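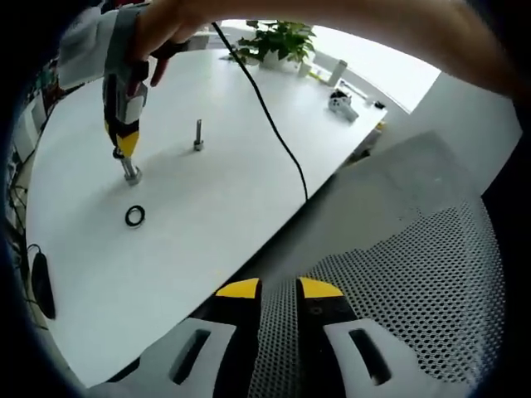
I had been meaning to get along to the open day at the Teixeira workshop in Junemport for years, and in April I finally drove the 300 kilometres over from Granilcombe to see it. I'm so glad I did! We began upstairs, in the room where the fittings are put together, and I must admit I'd pictured something much grimier than a white table with a leafy potted plant down the window end. A power screwdriver was held upright over a short metal post with a hexagonal base, a thinner post stood nearby, and a black rubber O-ring lay on the tabletop. Armindo Carrilho, our guide, was very patient with my questions (I had plenty, mostly about O-rings, having fought with a dripping garden tap all summer).

Downstairs there was strong coffee and a tray of custard tarts, and a long chat with a couple who'd come for the old lathes. The next tour takes 12 people, and you'll want to book early, as the parking out front fills up by ten in the morning.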